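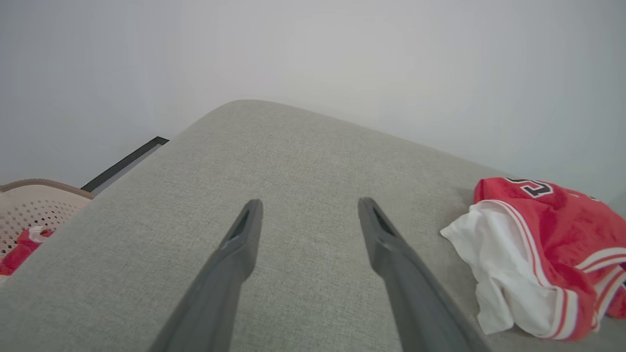 Wrist view with the gripper open, red jersey and white cloth to the right

Ultwood Community Help > Robot learning > Cloth and soft objects

Is a two-trial difference enough to say demo filtering works?

Posted by Tan

I've been trying to reproduce the filtering step from the Oduvar write-up on our own clothes-handling data and I can't decide if I believe my own result. The idea is simple enough. You collect a pile of demonstrations, train a first policy on all of them, score each demonstration by how badly that policy predicts it, throw out the worst ones and train again. The write-up says the second policy grasps cloth more reliably, and that most of the benefit comes from dropping demos where the operator hesitated.

We have 1,015 demonstrations, wrist camera only, all with rumpled clothing on a gray fabric surface. I ran 15 trials with the unfiltered policy and 15 with the filtered one. The filtered one got two more successful grasps. My labmate wants to put this on a slide as "confirms Oduvar." I said let me ask first.

Things I already suspect: the clothes were put back by hand between trials, by me, and I knew which policy was running. Also I ran all the unfiltered trials in the morning and all the filtered ones after lunch. Is there anything worth saving, or do I start over?

gulto
Two more out of 15 is still an improvement. People publish on less. What I'd do is run it again and if the filtered one wins again then you have it twice. Also check that your gripper calibration didn't drift, ours does, and make sure both policies got the same number of training steps, because if you cut the dataset and keep the epochs fixed then the second one trained for less. Or more, if you fixed it the other way round. I forget which way Oduvar did it.

We tried something like this in March with towels and it helped, though we changed the learning rate at the same time so don't quote me.

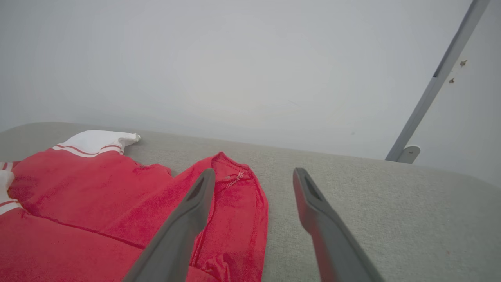 Nassoro Magesa

I'd keep that slide out of the deck. Gulto is right about the training steps but "run it again and see if it wins" is how people end up stopping on the day the numbers look nice. Decide how many trials you're going to run before you run them, write it down, and report whatever you get.

Now the reset. With cloth, the starting shape is most of the problem. Look at the two wrist views on this page. In the first the red jersey is bunched up against some white fabric over on the right and there's bare gray between the fingertips. In the second the red cloth is spread across the left and center, right behind the fingers, with a collar-like opening peaked up in the middle. I would expect any policy at all to do better from one of those than from the other, and I'd expect that gap to be a lot bigger than whatever filtering buys you. If your hand put out even a couple more friendly folds after lunch, there's your two grasps.

So shuffle. Make a list of trial slots, assign each one a policy at random, and have someone else launch the runs so you don't know which is which while you arrange the clothes. Better still, save the starting view of every trial and try to match it for the other policy. You won't match it exactly with fabric. Get the garment on the same side with the same opening facing up and accept the rest.

My bigger doubt is with the method itself. High prediction error doesn't mean the operator hesitated. It can also mean the cloth was in an unusual shape and the operator did something clever about it. Those are the demos I'd least like to lose. Before you train anything else, pull up the ones you threw away and watch them next to the same number of randomly chosen ones you kept. If the discards are mostly odd garment positions, you've made your dataset easier, and your test may have been too easy to notice.

There's also a comparison I couldn't find in the write-up and would want from you: drop the same number of demos at random, retrain, test. If random dropping does as well, the scoring did nothing. Retrain each version with a few seeds too. A single training run per condition tells you very little - I've seen the same data and the same code give policies that behaved like strangers.

What you can save is the demonstrations and the scores. The 30 trials I'd call a pilot. Use them to work out what counts as a successful grasp, and settle that before Saturday if that's your next robot slot, since "fingers closed on some fabric" and "picked up the garment" will give you different winners.

Tan
Thanks, both. Watched a handful of the discards and the first few are all the jersey with the collar folded under, so that's not encouraging for Oduvar. No slide. I'll post the random-drop numbers under this thread whichever way they go.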